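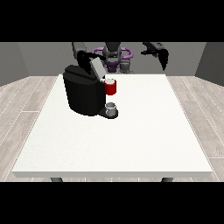 Coffee, Eventually: Soledad Figueroa on Selling a Simulated Kitchen

Soledad Figueroa sells coffee that can't be drunk. Her company, Plikia, makes Guta, a kit of simulated household chores for people who train two-armed robots, and the coffee machine is the one every customer opens first.

"They skip the manual and go straight to the mug," she says. "I'd do the same. I wrote the manual."

Guta costs $300 a month for 45 chores. For that you get a plain gray room, a white table, and a robot with purple trim around its shoulders. I asked whether the decor was a statement.

"It's a budget," Figueroa says. "Every plant I put in the corner, somebody has to render."

Isauro Quintero runs training at Cisneros, a small robotics shop that signed up in January. He likes the kit, with reservations, most of them about lids.

"A lid is a terrible thing to ask of a gripper," he says. "My team spent seven days on that lid. A person does it half asleep, which is the only way I've ever done it."

His other complaint is contact. Objects in the simulator don't always sit where common sense would put them, and he would like a red mug to respect gravity as much as he does.

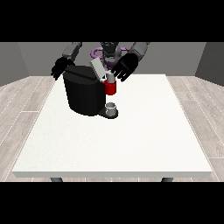

The coffee chore in Guta, with the red mug up by the spout.

Figueroa takes the point. Version 2 is due later this year with reworked physics, and she won't name a month. "I named a month once," she says.

Would Quintero renew? He thinks so. He looked at Brirker too, and found its kitchen prettier and its support desk asleep.

"Plikia answers email," he says. "Sometimes the answer is no, but it comes fast."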